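The Quiet Win in Kendcombe

Ask Viera Šimek about hepatitis C and she starts smiling before you finish the question. For most of her nursing career, the illness meant months of injections and a long list of side effects. Today it means a course of pills, usually eight to 12 weeks, and well over nine in ten people who take them are cured. Cured! She still loves saying the word out loud.

Her clinic in Kendcombe has built a whole program around it. Over the past year the team tested 2,524 people, many of whom had never been offered the test before. They found 135 current infections. The work now is getting every one of those people through treatment, and the team is well on its way.

What makes the program so good is where it happens. The testing takes place at the bus station, the food pantry, the parking lot behind the Krajčí bakery – anywhere people already go. A finger stick takes a few seconds, and a first result comes back while you wait. If it shows antibodies, a nurse draws blood for a second test, the one that tells you whether the virus is still there. 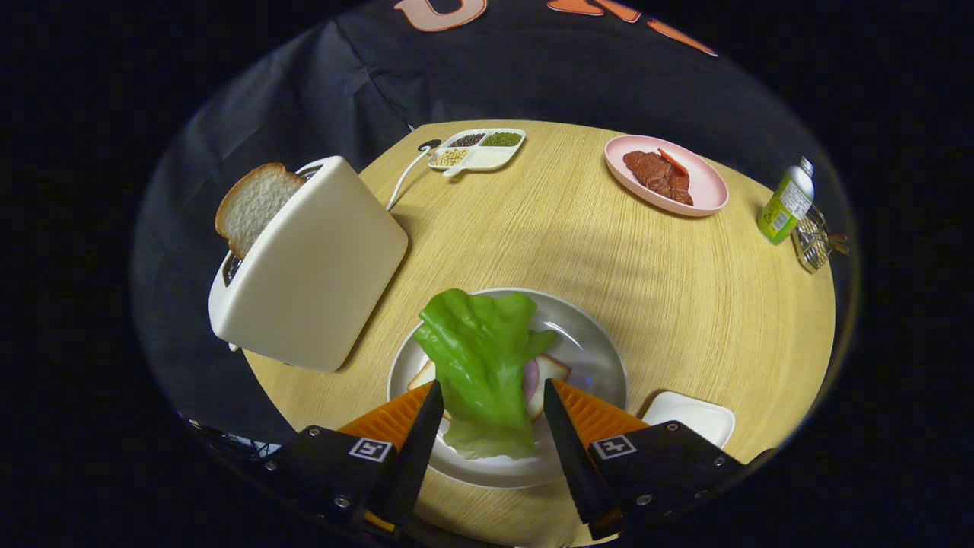

Dagmar Vlček runs the evening sessions in Cotness, the next town over, and she has strong feelings about furniture. She got rid of the desk in her first month, because people sitting across from it gave one-word answers. She wanted a round table like the pale wooden one in the photo, with no head and no foot to it, where a patient and a nurse can sit as close or as far apart as they like. Conversations got longer right away, she says, and more people came back for their second test.

Dušan Zeman was one of them. He is 61, a retired roofer, and he figures he picked up the virus from a blood transfusion as a young man. He had felt tired for years and blamed his knees. "I took the last pill in November," he told me, "and then I had to wait 12 weeks for the blood test. When they called, I was on a ladder. I came down first."

There is more to do. Janka Kolář, who handles the insurance paperwork, would like to see approvals come through the same day as the diagnosis. She also wants a van for Ferov, where 200 people have already signed up for testing and the nearest lab is an hour away. She has a route drawn up and a parking spot promised, and she hopes to be on the road by spring.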